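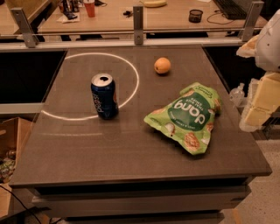 The Can Goes in the Circle

Muthu Achari had the late shift, and the late shift was cans. The sheet taped beside his monitor said Walstead wanted 3,000 good examples by the end of the month. They had 1,646.

He put on the headset and took hold of the controllers. The arm came up on the right, white at the shoulder, and waited for him.

"Pick up can, place in circle," he said for the recording, and did it. Then he marked it good, walked over, moved the can somewhere else on the table, and went back to his chair.

The orange and the chips were there to be left alone. Gopinath Nambiar had explained this in February, on Muthu's first day. The model had to learn what to ignore as well as what to take.

"How does it know it's supposed to ignore them?" Muthu had asked.

"Because you do," Gopinath said.

Near nine he got careless. The gripper came in low and knocked the orange, which rolled toward the railing. Muthu steered the arm after it, stopped it with the side of a finger, and nudged it back to where it had been. Then he picked up the can and placed it in the circle.

He should have marked it bad. He sat with his thumb over the button for a while. In the end he typed a note, "touched orange, put it back," and sent it to Gopinath for review.

The answer came before his break. "Keep it. Can you do ten more like that?"

Muthu went over to the table and set the orange closer to the can.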